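My first English winter, and what I did about it

27 June 2019

I moved to Wosstead in the autumn, which everybody told me afterwards was a mistake. You should come in April, they said, when the days are already long and you have time to make friends with the place before it goes dark. But the job began when it began, and so I arrived with two suitcases and a bicycle, and three weeks later they changed the clocks.

I come from a country where winter is mild and bright. Of course I knew that it would be different here. I had read the temperatures, I had bought a coat. What I had not understood was that the cold would be a small matter and the light would be a big one. At my desk I could see one piece of sky between two buildings, and on many days this piece did not change its colour from morning until it went black. I left home in the dark and I came back in the dark, and at the weekend I slept so late that I missed the half of the day which remained.

Now it is June, it is light until ten in the evening, and it feels a little strange to write about this. But a few readers of this blog are moving north this year and have asked me how it was, so I put down my notes while I still have them.

How it started

I did not feel sad, exactly. I felt slow. I would stand in the kitchen and forget whether I was going to cook. I stopped answering messages from home, first for a day, then for a week. I ate a great deal of bread. At work I read the same email several times and each time it seemed a bit longer.

For a long time I thought it was homesickness, and a part of it surely was. Then a colleague, who has lived here all her life, asked me when I had last been outside at noon. I could not tell her. She said that she goes out every day at lunch in winter, also in rain, and that she becomes unbearable when she doesn't. I laughed, but I went with her the next day.

The things I tried

I will list them in the order in which I tried them, with no medals.

The lamp. I bought one of these bright lamps for the breakfast table, a Kudo, second hand, from a man in Markport who wanted to be rid of it. I used it for 30 minutes each morning while I drank my coffee. I cannot prove that it helped. I can say that I began to like breakfast, and that I got up for it.

The walk at noon. There is a path behind our office which goes to the canal and back by the allotments. It takes exactly one lunch break if you eat while walking, and I do. In January I met the same heron there so often that I was worried when it was missing. Of everything on this list, the walk is the one I would keep if I could only keep one.

The early bed. This one failed. I went to bed at nine and lay awake until midnight, angry with the ceiling.

The choir. I cannot sing well, and the choir in Wosstead does not ask you to. They meet in a school hall with very small chairs. We learned one song in Welsh and I still don't know what it says, but I can sing it to you.

The vitamins. I asked the pharmacist, and she told me that many people here take vitamins in the dark months and that it is a very ordinary thing to do. She asked me first if I was taking any other medicine, which I found correct of her. My mother, on the telephone, was not impressed. For her a vitamin is something you find in a fish. I took them all the same, until the clocks changed back, and for several weeks I also forgot them completely, so please do not take me for a scientific study.

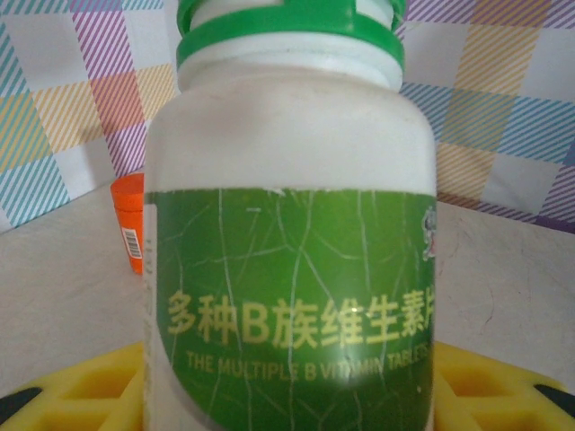

What it cost me

I wrote everything down that winter, as I always do in a new country. The lamp was 4 pounds cheaper than the man had asked for, and I was prouder of that than I should be. The biggest expense was a week at home in February, 217 pounds for the flight alone, and I would pay it again. I sat on my parents' balcony in a T-shirt and my father took a photograph of me asleep with my mouth open.

I also looked at a special window in the shop of Jondetti, a light panel which you hang on the wall and which pretends to be the sky. It was 425 pounds. I stood in front of it for quite a long time - it was very warm in the shop - and then I went home and cleaned my real windows, inside and outside. They had been dirtier than I thought.

What I will do this year

The walk begins in September, before I need it. The lamp will stand on the table from the day they change the clocks, and my bed will stay where it is until eleven o'clock. I have also moved my desk. A place became free on the south side of the office and I asked for it the same morning, which is not like me at all.

And I have told my colleague that if I stop answering messages, she has my permission to be rude.

If you are arriving in the autumn, write to me and I will show you the path. If you feel worse than slow, please speak to a doctor early and don't wait for spring as I was ready to do. Mine was kind, and she saw me the same week. The choir starts again after the summer holidays, and they need tenors.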